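The Shared Table: Snacks, Cables and Elbows
Speaker notes, Marisol Trujillo
Afternoon session, Botimcombe

Opening (take your time, let people find a chair)

Thank Nele Tiedemann for the invitation and for the coffee. Mention that I have been looking after shared tables in one form or another for a good part of my working life, first in the back office at Janssen and now at Purkedis, and that I still can't keep my own kitchen table clear. Ask for a show of hands: who ate lunch today on the same surface where they answer their mail? Wait for the laugh, there is usually one.

Then say what the talk covers. It is a small subject, and I am very fond of it. We have one table, somebody is working at it, and somebody else needs the other end for filling the snack trays. How do we all get along, and what do we do about the wires?

Who gets which end

Start with the person who is already sitting down. At our place the laptop nearly always lands left of the middle, because that is where the power reaches, and everything else settles in around it. I used to fight this. I moved the chair, I put a little card on the table, I once (confess this, people enjoy it) put down masking tape. The laptop came back to its spot every time, so now I plan from there and give the trays the right-hand side.

Point out that a laptop needs more table than the laptop itself. There is the screen leaning back on one side, there are the forearms on the other, and then the cable makes a big lazy loop that claims a whole place setting.
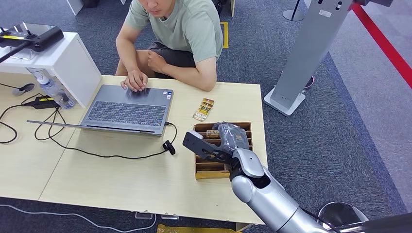

So when I work out how much room a person needs, I count in the loop, the adapter brick and the drink. The drink matters! Water wants a home at the edge of things, up against something solid if there is a cabinet handy, and well away from the keyboard. I have no rule about lids. I did have a rule about lids, and it lasted until November.

The tray

Slow down here, this is the part people write to me about afterward. I like a plain brown cardboard tray with dividers. It weighs nothing, it folds flat when it's tired, and nobody minds if it gets a stain. Hold up the one in the bag and pass it along the front row.

A few things to say while it goes around:

Fill the back compartments first. If you start at the front you spend the rest of the job reaching over what you have already done, and small packets catch on a sleeve very easily.

Keep the printed side up. A clear wrapper with a bit of red and yellow on it is easy to spot from across a table, and people take what they can recognize. The plain gray packets are harder, so at Purkedis we give those their own compartment and stop worrying about it.

Leave the next packet lying flat beside the tray, one at a time, with the rest in the box. I know this sounds fussy. We filled 173 trays for the Stundum open house and the ones that went wrong all came from the end of the table where the packets had been tipped out in a heap.

Tell the Stundum story if there is time. We had 610 packets, four people and two tables, and Nele kept a tally on the back of an envelope that she then used to mail something. We never did find out the final number. (Nele will be in the room, so look at her when you say this.)

Wires

Everyone has a tangle. Say it kindly, as half the audience will be thinking about their own. Ours collects at the left, where the adapter sits, and it hangs off the side of the table like ivy.

What has worked for us is modest. Put the adapter down first, before the laptop comes out of the bag, and let it live in one corner. Bring only the cable you need out onto the open part of the table. If there is a loose plug at the end of something, pick it up and ask whose it is, and do that before lunch, when people still remember. I keep a shoebox for the ones without an owner, and it held 23 at the last clear-out. I bought a bundle of fabric ties, 99 of them in a bag, and I would say a good many are now holding tomato plants.

Also mention the seam, if your table is made of two panels like ours. Crumbs go in there. A stiff, dry brush before the cloth, always in that order, or you make a paste.

Pause for questions on wires before going on. Somebody will ask about trays that stick to the underside of the table. I have tried two kinds and my knees dislike both, but I am tall, so do try them for yourselves.

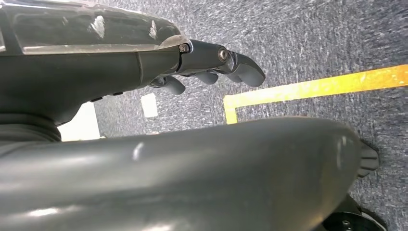

Clearing up together

Five minutes at the end of the afternoon, with everybody still there. The person at the laptop does the left side and the person with the trays does the right, and you meet at the seam. Finished trays go on the cabinet only if the top is clear, and otherwise straight to the kitchen.

Read out the note from the Botimcombe front desk about returning chairs, then thank everyone, and collect the sample tray from whoever has it by now. The leftover snacks are by the door.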